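# Open afternoon at Prosten, November

The invitation said half past one, so naturally the doors opened at ten to two, and those of us who had come on the early bus got to know the bicycle shed rather well. Prosten occupies the back half of a building it shares with a tile wholesaler. If you follow the signs you end up among bathroom samples. I followed the signs.

Coffee was in the corridor, badges were on a table, and mine said Kimau, a firm I have never worked for. I wore it all afternoon and was treated with more respect than usual.

The tour proper was led by Ha-rang Um, who runs the kitchen tasks group and talks quickly, with the air of someone who has a job running at her desk and would quite like to look at it. She had been told to give us forty minutes. She gave us twenty-five and then took questions, and I wish more hosts would copy her.

What Prosten does, in short, is teach robot arms to do chores inside a simulator before anybody lets them near real crockery. The open day crowd had plainly been hoping for the crockery. There was a small sag in the room when we were sat down in front of a big screen, and a man from Arancibia asked whether we would be seeing "the actual one" later. We would not. The actual one was in pieces, waiting for a part.

So we watched the simulated kitchen. Each run sets the arm one small job with one utensil, in a room with the sort of clutter you would find in anybody's house, and the software keeps score. Ha-rang said they had got through 2506 runs of the spatula job since the summer, of which 1516 counted as passes. I wrote that down and then spent some time trying to decide whether I would employ it. 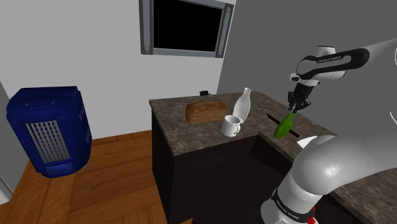

The spatula, she explained, is a much nastier object than it looks. It is long and thin and all the weight wants to be somewhere else, so a grip that would do nicely for a mug lets it swing about. A good deal of her group's year has gone into where to take hold of the thing. My own year has had less to show for it.

Somebody asked why the room had bread and a milk jug in it if the job was only about the spatula. Her answer was that a policy trained on a bare worktop goes to bits the first time it meets a loaf. They shuffle the groceries between runs for that reason, and the lighting too.

Then came questions about the gap between the screen and real life, which Ha-rang took cheerfully. Friction is wrong, she said, and soft things are very wrong, and granite in the simulator never has jam on it. They check against the real arm when it is in one piece. Zolten, who supply the scene models, had sent a rep, and he nodded through all of this with a fixed smile.

We were allowed a go ourselves at the end, steering the arm with a pair of handheld controllers. I was visitor number three. I closed the fingers on thin air, twice, and leant the elbow on the worktop like a man at a bar. A girl of eleven or so went after me and managed it on her first try, and was asked for her email address.

Notes for anyone thinking of going next time:

- Ignore the signs and use the side gate.
- The biscuits are gone by three.
- The talk on grasp scoring in the upstairs room is better than its title, and has chairs.
- Buses back are hourly, whatever the leaflet says.

I handed in my Kimau badge on the way out and was thanked for our continued support.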